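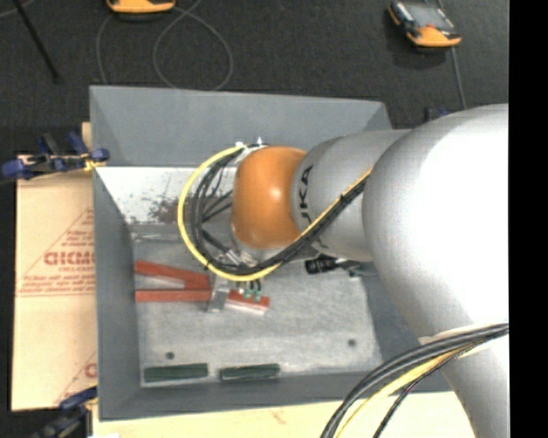

A sorting tray is a shallow, open-topped container in which small loose things are kept together while they are being handled, matched or put in order. It differs from an ordinary storage box in having low sides and no lid, so that a hand can come in from any direction and everything inside can be seen at a glance. Trays of this kind are found in schoolrooms, workshops and sewing rooms, and in a good many kitchens too, where they tend to settle down to a quiet life of holding string and spare keys.

Shape and surface

The most familiar pattern has sloping inner walls. A stick or block that rolls against the side slides gently back towards the middle, and long pieces can be picked up from the edge without the fingers getting trapped in a corner. Grey is a popular colour – plain enough to let red and green pieces stand out well, and forgiving of the scuffs and smudges that any well-loved tray gathers over the years. Trays may be used on a table or on the floor, and a carpet underneath has the happy effect of softening the clatter.

Contents

Wooden sticks, blocks and flat strips are the usual fillings. Sticks are commonly laid side by side, and strips end to end, which makes it easy to compare their lengths. The Karnari pattern, sold in sets of 17 pieces, is meant to be laid out in this way, while the later Clurkus sets mix sticks with blocks and leave the arrangement to the user.

History

The workshop at Hesarura began making sloped trays in 2000, at first for its own bench and then, as neighbours came asking, for sale. Its early trays came in three depths, of which the shallowest was by far the best liked and is still made. The Ansah tray, a little wider and with rounded corners, followed some years later.

See also: Bead tray; Parts bin; Counting rods

Last edited 11 July 2019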